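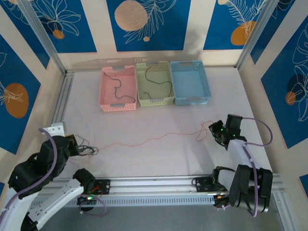

About Cudarside

Cudarside checks energy bills for small businesses. We started in a spare room over a bakery, after Elvia Magaña spent most of one September arguing with a utility about a meter that belonged to the shop next door. She got the money back. It took 52 phone calls, and we have been suspicious of estimated readings ever since.

What we do

You send us your bills and your contract. We read them line by line, compare them with your meter, and write down what looks wrong. Then we call the supplier. If there is nothing wrong we say so, and you owe us the flat fee and nothing else.

What we don't promise

Plenty of companies in this business will tell you that everyone is overpaying. We doubt it. A good share of the bills we see are correct, if badly laid out. We have clients who saved up to $2000 in a year and clients who saved the price of lunch. We don't put a percentage on our home page, and we would be wary of anyone who does.

We also don't take commission from suppliers. Brokers who do will say it makes no difference to their advice. Maybe so – we'd rather not have to make that argument.

Who we are

Elvia Magaña runs the office and still makes the harder phone calls. Ovidiu Ardeleanu reads contracts, including the back pages. Tahmineh Golestani came to us from billing at a water company and handles meters and refunds. Veerle Nijs does our own books and has turned down three different kinds of accounting software.

Where to find us

We're on the second floor of the Tondell building, 40 steps up and no elevator. If stairs are a problem, call ahead and one of us will come to you. The office opens at 8:30 a.m. and the phone is answered by a person until 5 p.m. We don't have a chat window and aren't planning one.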